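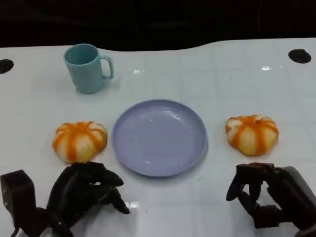

Nana Tetteh set the table at Korletey to the written plan. Mug to the rear left, plate in the centre, one item each side. Supper was listed for 36.
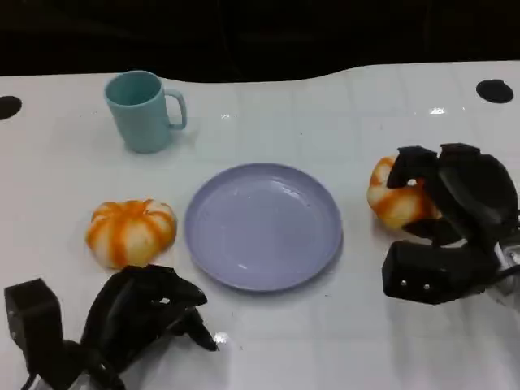
Where does the mug go once the plate is down?
It stays at the rear left, handle to the right.

Ohemaa Fiadzo read the plan twice and found no line for spoons.

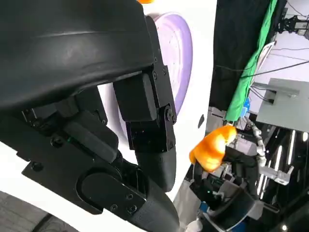 She wrote one in pencil, initialled it and passed the sheet to Nana, who filed it under March.
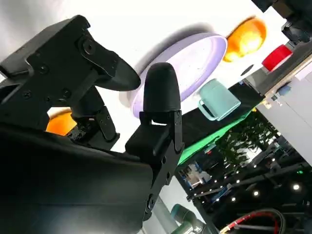

The lavender plate on the white table.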